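Kleine Regionalairline, Propellermaschine, Sitzplatz und Handgepäck – wer kennt sich aus?

Reiseforum > Fliegen > Airlines und Flotten
September 2018

Evelien Baert

Hallo zusammen, ich lese hier schon ewig mit und schreibe jetzt doch mal selbst. Wir wollen nach Vilten fliegen, mein Mann, die Kleine und ich, und die einzige Verbindung, die zeitlich passt, ist die mit Nudport. Gebucht habe ich noch nichts, der Tarif liegt aber auf Merkliste und der Preis geht gefühlt jede Nacht ein bisschen hoch.

Jetzt steht in der Flugübersicht als Fluggerät eine Turboprop, und wenn ich auf Details klicke, kommt plötzlich »operated by Ternuvden«. Davon hatte ich vorher noch nie gehört. Ich bin bisher immer nur mit den großen Jets in den Urlaub, also mit richtig langem Gang und drei Sitzen links und drei rechts, und bei kleinen Maschinen bin ich ein ziemlicher Angsthase (mein Mann lacht mich schon aus).

Meine Fragen wären: Ist es in so einer Propellermaschine wirklich so laut, wie alle behaupten? Wo sitzt man am besten? Und passt der normale Kabinentrolley oben rein oder nehmen die einem den weg? Ich habe bei Nudport auf der Seite gesucht und nur Maße gefunden, aber nichts dazu, ob die auch gelten, wenn eine andere Gesellschaft fliegt. Die Hotline hat mich an Ternuvden verwiesen, und dort ging nur ein Band ran.

Ach ja, und falls jemand weiß, ob man einen Buggy bis zum Flugzeug mitnehmen kann, wäre ich auch dafür sehr dankbar!

Bram Van Acker

Hallo Evelien, die Strecke bin ich im Mai geflogen, hin und zurück, beide Male mit Ternuvden. Das ist übrigens nichts Verdächtiges, Nudport verkauft die Tickets und Ternuvden stellt Flugzeug und Besatzung. Wet Lease nennt sich das, machen viele kleinere Gesellschaften, wenn ihnen für eine dünne Strecke das passende Gerät fehlt. Dein Vertrag läuft über Nudport, und wenn etwas schiefgeht, würde ich mich auch zuerst dorthin wenden und mich nicht wieder weiterschicken lassen.

Zur Lautstärke: Ja, man hört die Propeller, da will ich dir nichts vormachen. Beim Start brummt es ordentlich und man spürt es auch ein bisschen in der Armlehne. Im Reiseflug wird es deutlich ruhiger. Am lautesten ist es auf Höhe der Propeller, bei der Maschine, die ich hatte, also eher im vorderen Drittel. Ich saß auf dem Hinflug genau da und auf dem Rückflug weit hinten, und hinten konnte ich mich mit meinem Nachbarn unterhalten, ohne die Stimme zu heben. Dafür steigt man bei diesem Typ auch hinten ein und aus und ist als einer der Ersten draußen. Die Sitze sind 2 und 2 angeordnet, einen Mittelplatz gibt es also gar nicht. Zu dritt würde ich zwei nebeneinander und einen am Gang gegenüber nehmen, so bleibt ihr zusammen in einer Reihe.

Auf den Fensterplätzen direkt unter dem Flügel sieht man übrigens wunderbar nach unten, weil der Flügel oben sitzt. Beim Anflug auf Vilten lohnt sich das, da geht es eine ganze Weile am Wasser entlang.

Beim Handgepäck wird es enger. Die Fächer sind flach, mein Trolley passte nicht rein, obwohl er die Maße von der Nudport-Seite hatte. Ich musste ihn unten an der Treppe abgeben und habe ein Etikett dafür bekommen. Nach der Landung standen die Koffer dann auf einem Wagen neben dem Flugzeug, gekostet hat das nichts. Also alles, was ihr an Bord braucht – Medikamente, Schnuller, Ladekabel, was zum Spielen – in einen weichen Rucksack, der unter den Vordersitz geht.
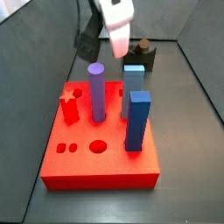

Reiseforum, Team Flotte & Kabine

Mit dem Buggy war es auf meinem Flug so: Eine Familie vor mir hat ihn bis zur Treppe geschoben, dort wurde er zusammengeklappt und verladen. Ob sie den vorher anmelden mussten, weiß ich nicht, ich würde es beim Buchen einfach ins Bemerkungsfeld schreiben und am Check-in noch mal sagen.

Und wegen der Angst: Mir hat geholfen, dass die Maschine langsamer und niedriger unterwegs ist und man die ganze Zeit etwas zu gucken hat. Geschaukelt hat es bei mir auf dem Rückweg kurz in den Wolken, das war nach ein paar Minuten vorbei. Der Flug dauert rund 54 Minuten, da ist man kaum beim Kaffee und es geht schon wieder runter.

Van Beek

Turboprop ist super, viel besser als diese Blechröhren mit 3 und 3!! Würde sofort buchen. Trolley haben sie mir aber auch abgenommen. Lärm fand ich egal, hab Ohrstöpsel genommen und geschlafen.

Evelien Baert

Ihr seid klasse, vielen Dank euch beiden! Bram, das mit dem hinteren Einstieg wusste ich überhaupt nicht, ich hätte uns ganz selbstverständlich nach vorne gesetzt. Ich rede heute Abend mit meinem Mann und dann buchen wir wohl. Den Fensterplatz kriegt die Kleine, mein Mann darf über den Gang.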